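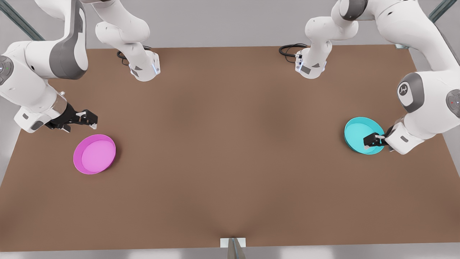 Fig. 1. Brown tabletop, the two white-and-grey arms over it from the far side.

Tuesday. Lime mortar, Fulavstead garden wall. Sand comparison, continued.

Carried over from the last entry: the Zeserbridge sand gives a better colour match to the old bedding mortar, but the prisms made with it shrank more than I would like and two had hairline cracks across the middle by the end of the first week. The local pit sand did not crack but is too yellow when dry. Purpose of this round is to find out whether the cracking comes from the fines in the Zeserbridge sand or from the way I was adding water.

Sieving. Took a 2000 g sample from the bottom of the Zeserbridge bag and dried it in the oven overnight. Bottom of the bag is noticeably dirtier than the top. Split it by coning and quartering, used one quarter for the sieve stack and kept the rest in the lidded tub, labelled. The coarse end looks fine, with a good spread down through the middle sieves and no obvious gap. The pan had more in it than I expected. Rubbed between finger and thumb it feels silky and it stains the skin, so I take it to be silt with a little clay.

Jar test as a cross-check. Straight-sided jar, salt water, shaken and left standing on the window sill. The silt layer took most of the afternoon to stop moving. It settled to a clear line and the water above stayed cloudy until evening. Repeated with sand from the top of the bag: thinner layer, water clear much sooner. So the bag has either segregated in transport or been filled from two parts of the heap. Either way, tip the whole bag out and turn it before taking anything from it. The earlier prisms were all made from whatever came up on the shovel and the results for them should be read with that in mind.

Washed a batch by swilling in a bucket and pouring off, four changes of water. Crude, and it certainly takes some of the useful fine sand with the silt. Dried it on trays.
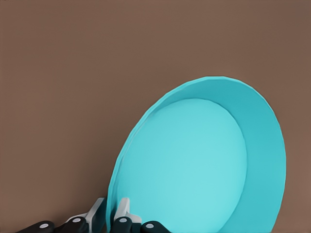 Once dry, the washed sand was paler than the unwashed, which I had not allowed for. Some of the colour match we liked was evidently coming from the silt. Not a disaster, as the wall is weathered and the joints will darken, but the colour should be judged again on a finished joint and not on loose sand in the hand.

Mixes. Three, all with the Orellana putty from the older tub, all at one part putty to three of sand by volume:

A - Zeserbridge sand, unwashed, turned over first
B - Zeserbridge sand, washed
C - half washed Zeserbridge, half local pit sand

Each batch used 400 g of putty, weighed straight out of the tub after draining the standing water off the top. I have gone over to weighing the putty and working back to volume from its density, as filling a measuring cup with stiff putty leaves voids at the bottom and the error is bigger than the differences I am looking for. The sand was gauged by volume in the usual cup, filled loose and struck off level.

Mixed in the Zuditz. It still leaves a dead ring round the base of the drum that the paddle does not reach. Stopped halfway through each batch and scraped the ring in by hand. If anyone else uses the Zuditz for lime, please do the same, otherwise the last of the mix comes out as sand with a smear of putty on it. Cleaned the paddle between batches and wiped the drum with a damp rag.

No water added to A or C. Both looked hopelessly dry for the first few minutes and then came together quite suddenly, as they usually do. B needed a small splash. I put this down to the washed sand being bone dry from the trays. Next time damp it first and record how much goes in.

Feel on the trowel. A is the pleasantest of the three, fatty, hangs on the trowel upside down. B is harsh and drops off in lumps. C is between the two and perfectly workable after a second knocking up. Anyone pointing overhead or in thin joints would choose A and I would not blame them, but it is also the one I expect to crack.

Prisms. Cast in the steel moulds, oiled, filled in two layers and tamped. The end mould in the gang does not close properly on one side and lets a fin of mortar out. I have marked it with a cross and its prisms should not be used for length readings. Total for the filled gang of batch A on the floor balance was 2381 g net of moulds. I did not weigh B and C in the same way, as the balance was drifting by then and would not hold zero. Needs levelling, and the feet are worn.

Moulds are in the curing cupboard under damp hessian. Humidity on the dial gauge was 89 per cent at half past four, with the door shut for an hour beforehand. I would like it steadier than it was for the last round, when the hessian was let dry out over the weekend. That alone might account for the hairline cracks, so the comparison between rounds is weak. Comparison within this round should still hold, as all three batches are on the same shelf under the same cloth.

Also laid a short run of each mix in the joints of the spare brick panel outside, north side, bricks wetted the evening before and again just before laying. Finished flush and left alone. To be beaten back with the stiff brush when thumb hard, probably tomorrow afternoon if the weather stays dull. Sacking is hung over the panel on battens so that it does not touch the face.

To do:

Damp the hessian morning and evening, including the weekend.
Strike the moulds when the edges will stand it. Not before. Two corners were lost last time through hurry.
First length readings on the day of striking, with the reference bar checked before and after.
Level the floor balance and reweigh the spare material from B and C.
Ask the Zeserbridge pit whether a washed grade exists and what it costs delivered to Fulavstead. Washing by bucket is tolerable for test batches and out of the question for the wall.
Phenolphthalein is nearly finished. Enough left for this set of broken ends, then reorder.

If C shows no cracks at the first reading I am inclined to stop looking at sands and move on to the joint profile, where the old work varies along the length of the wall and we still have no agreed pattern to copy. The section by the gate seems least disturbed and should be drawn before any raking out starts.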